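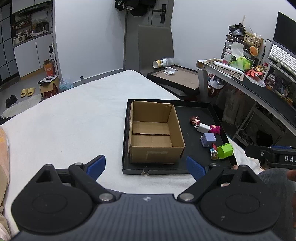 Small toys on a black tray beside an open cardboard box.

Toy and Small Goods Collection Returns in May

The Dremthorpe Residents' Association will hold its spring collection of toys and small household goods on the first Saturday in May, from 9:30 a.m. until 1 p.m., in the ground floor meeting room at Erkley House. Residents of all three buildings are invited to take part. Items received will be sorted on site and passed to the Sheikh Family Center, which supplies its own playroom and lends toys to households in the district.

Last year's collection brought in 1019 items, the highest number since the program began. Chaminda Dewan, who coordinates collections for the association, has asked that residents prepare their boxes at home this year. In the past a good deal of the morning was spent emptying mixed bags onto the sorting tables, and several families waited in line longer than they should have.

The association recommends the following method, which was tried in a number of apartments over the winter. Place an open box on a tray or other surface with a raised edge, and lay the contents of one drawer or shelf next to it. Put toys into the box one at a time, checking each for cracks and missing parts. Anything that is not a toy stays on the tray until the end. The raised edge keeps small figures and blocks from rolling onto the floor, and the tray can be carried to another room if the work has to stop for a meal.

Boxes do not need to be new. A used carton is acceptable provided the bottom holds, and the flaps may be left standing so that taller items fit. Please do not seal the box. Staff at the collection table must be able to see what is inside, and sealed boxes will be opened on arrival.

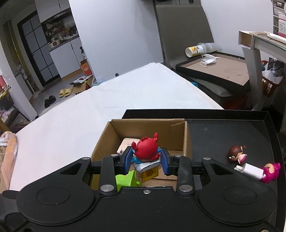

A red crab toy over the open box, with a doll and a white charger still on the tray.

Chargers, cables and batteries are the items most often found among donated toys, and residents are asked to look for them with particular care. These cannot be accepted with toys. A separate container for chargers and cables will be placed at the entrance to the meeting room, and its contents will go to Randix for recycling. Loose batteries should be taken to the collection point in the mail room, which is open at all hours.

Face masks, medicines, cosmetics and bottles of any kind should be kept at home. Sabina Khondokar of the Sheikh Family Center has also asked that plush toys be washed and fully dried before they are brought in. Plush toys with loose eyes or open seams will be returned to the donor or, if the donor prefers, thrown away.

Small figures are welcome - the center reports that they are among the first things children choose - but those with parts that come off easily will be set aside for the older age group. Dolls may be given with or without clothing and accessories. Building blocks of different sizes may be mixed together, and sorting by color is not required. Puzzles and board games should be complete. Where a piece is missing, please write this on a slip of paper and tape it to the lid.

A full box should be light enough for one person to carry with ease. Residents who cannot bring a box downstairs may ask for pickup by leaving their name and apartment number with Patricio Echevarría at the front desk by noon on the day before the collection. Pickup will begin at 10 a.m. and will proceed floor by floor, starting at the top.

The association has set aside 400 dollars for storage bins and labels, to be used at the center after the collection. A further request for shelving was discussed at the last meeting and will be considered again in the fall.

Residents who have never taken part may wish to attend the short demonstration at 9 a.m. on the same morning. Chiến Khúc will show how a mixed tray can be sorted and packed, and will answer questions about particular items. Children may attend with an adult. Seating is limited and places cannot be reserved.

Boxes and bags left in the hallways or outside the meeting room before 9 a.m. will not be counted as donations and may be removed by the building staff. The side entrance to Erkley House will remain closed during the collection, and residents coming from the other buildings should use the main door.

Questions about the collection may be addressed to Chaminda Dewan through the association's mailbox in the lobby.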